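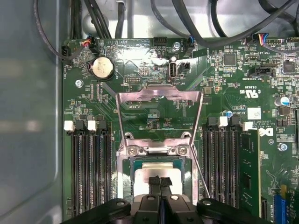

Figure 2. Processor socket with the load plate open and a memory bank on each side.

Unit 2: The Processor Socket
Bench Hardware, February session
Instructor: Thenmozhi Acharya

Read this before you come to the bench. Room 187 opens at 8:30 and we start with the chassis on its side and the power cord out of the wall.

Parts to know

Load plate. The silver metal piece that holds the processor down. It swings up on a hinge bracket, and on the board in Figure 2 the bracket is held by two small screws. Leave those screws alone.

Retention lever. Thin and silver, to the right of the socket in Figure 2. On your practice board it locks the load plate once it is closed. Expect it to feel stiff.

Heat spreader. The pale silver top of the processor. Hold the processor by its edges and keep your fingers off the gold contacts underneath.

Memory slots. Black, in two banks. White latch tabs show at the upper ends. One module is installed in Figure 2, in the rightmost slot of the right bank. Check the slot order in the manual for your own board — it varies from one maker to another.

Coin cell. Round, in a black holder at the upper left. We do not remove it in this unit.

Seating a processor

1. Put on your wrist strap and clip it to bare metal on the chassis.
2. Release the lever, then raise the load plate all the way.
3. Match the corner mark on the processor to the mark on the socket.
4. Lower it straight down. Do not slide it or press on it.
5. Close the plate, then the lever.

If a contact is bent, stop and tell Ubaldo Ruggiero. Write the board number on the fault sheet.

For next time: Jarman reader, section on thermal paste, and worksheet 591.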